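Harkach 2, after 100 drive swaps

Harkach is a motion planner for people who would like their robot arm to stop hitting things. We ran it with a two-finger gripper on the dullest job we have, moving hard drives in caddies between a fixture and a desktop tower. Setup took 2 days, most of them spent persuading it that a drive bay is not an obstacle.

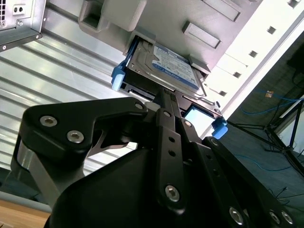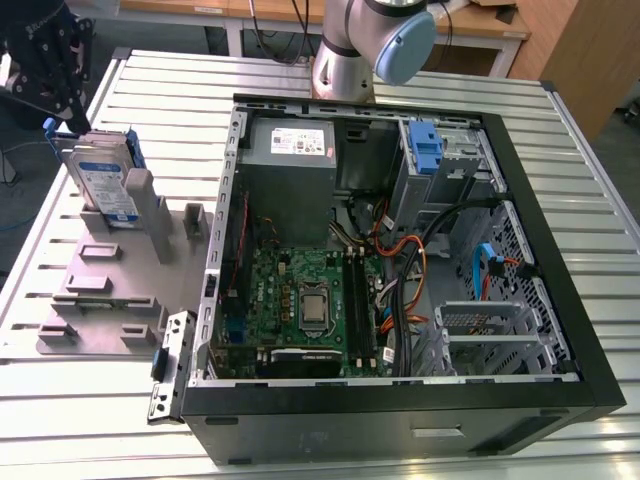
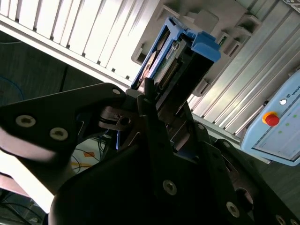
What I liked

The contact mode is lovely. Tell it how hard it may push and it noses along the rail like a dog at a cupboard. Replanning is quick, too.

What I didn't

Loose cables do not exist in Harkach's world, and it plans through them with great serenity. The Etby plugin crashed 5 times. Error messages say "goal unhappy."

Still easier to live with than Antunes. I'm renewing in October, sulkily.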